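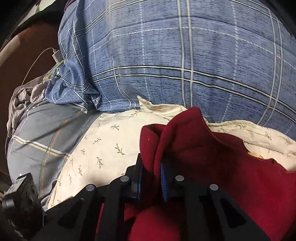

Back from the Trustanden studio open day and typing this up before I forget half of it. Sorry for the mess, will tidy later.

Got there at 10, queue already down to the parking lot. 767 people through the gate by lunch according to the guy scanning passes. They'd planned for 500. Coffee was gone by 11.

First stop was Stage 2, where Divov was shot last winter. The ferry set is still up. Smaller than it looks on screen, you can cross the whole deck in maybe ten steps. The fog machine was switched on for us and one kid got scared and had to be carried out. The rail where the brother jumps is padded on the far side, painted to match. I never noticed that in the film and I've seen it three times.

Then the Q&A. Rhys Te Moana came on late, in a rain jacket, and apologized to the front row one by one. He directed Divov and now he's cutting Skonirance, due in April. We got the teaser twice – the second time because the sound dropped out on the first. No dialog in it at all. A lot of hills, a phone ringing, then the title. The fans behind me were already arguing about who is calling.

Someone asked about the recasting. He took it well enough. Said the lead left over dates, nothing else, and that they had 54 shooting days and couldn't move any of them. People online have been saying there was a fight on set. He said he read that too, and that he was at the dentist on the day it supposedly happend. Big laugh. The moderator moved on pretty fast after that.

No answer on a Divov sequel. Asked twice. He drank some water.

Afternoon was the sound building. Harries did the mixing for both films and their people ran the demo, same ten seconds of footage with four different scores. Best part of the day for me. The room only holds a small group so you wait outside in the hall, no chairs, bring a snack.

Skipped the poster signing. Line was going nowhere and they only had 500 printed.

Parking was a pain, leave by the north gate if you go next year. Bus is every half hour but the 4:30 didnt show up. More on the Skonirance teaser once I've slept.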